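Travel Research Notes, November issue
By the author

We use cookies to remember your reading preferences. Accept / Manage settings

4. How people choose where to stop

I'll start this section with a confession: when I began looking at multi-stop rail trips, I assumed the big names did all the work. You book the trip for the first city and the last one, and whatever sits in between is padding. So I asked. We handed a booking diary to 837 travelers who had bought the long route through Titville and on to Maes, and I read every single one that came back (my eyes have mostly recovered).

The diaries were wonderfully messy. Some people wrote two words per stop, and others gave me a whole page on the station coffee. I coded each entry by what the traveler said they were looking forward to before leaving, then again by what they wrote on the train home. That gave me 2074 usable entries once I'd thrown out the blanks and the ones I couldn't read.

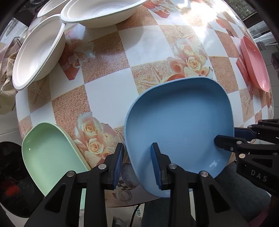 The middle of the trip did much better than I'd guessed. Before leaving, hardly anyone had anything to say about Titville beyond "change trains" or "one night." On the way home it came up again and again – the market, the slow ferry, a bakery that opens before the first departure. Maes went the other way. People had read so much about it that a fair share of them wrote about the lines and the prices, and a few were plainly grumpy.

I don't want to lean too hard on this. A diary written on a train home is a tired person's diary, and I suspect the last stop pays for that. Someone with sore feet and a heavy bag isn't going to be generous about a cathedral. I tried sorting the entries by the hour they were written, and the ones from before noon were a bit kinder to Maes, but the gap in tone between the two towns was still there.

Figure 2. Tone of diary entries by stop, before departure and on the return leg. Entries written after arriving home are left out.

The other thing I wanted to know was how long a stop has to be before people start writing about it as a place. I'd planned to use nights as the unit, and that was a mistake. A traveler who gets in at 9 p.m. and leaves at 7 the next morning has spent a night somewhere and seen a pillow. Waking hours worked far better, so I went back and recoded the lot. 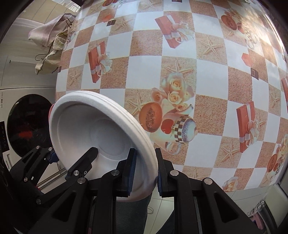

Once I'd done that, the pattern got easier to see. Short stops produced notes about platforms, lockers and lunch. Give people 7 waking hours or more and they started naming streets, and griping about hills, and telling me which side of the river they'd stay on next time. I love those entries! They read like letters, and they're the ones where a return visit gets mentioned most.

There's a practical side to this for anyone who puts these trips together. The operators I talked to tend to trim the middle stops first when a schedule gets tight, and I understand why, given how the brochures are laid out. My diaries suggest an afternoon taken from Titville costs more goodwill than one taken from Maes. I can't put a price on it with this data, and I'd want a second season of diaries before telling anyone to redraw a timetable.

Two limits are worth keeping in mind. Everyone in the sample finished the trip, so I have nothing from people who gave up and flew home. And the route was sold in one direction only, which means I can't fully separate "Maes" from "the last place we went." The reverse trip goes on sale next spring, and the same diary will go out with those tickets.

Get new papers by email. Enter your address to join our newsletter. Unsubscribe at any time.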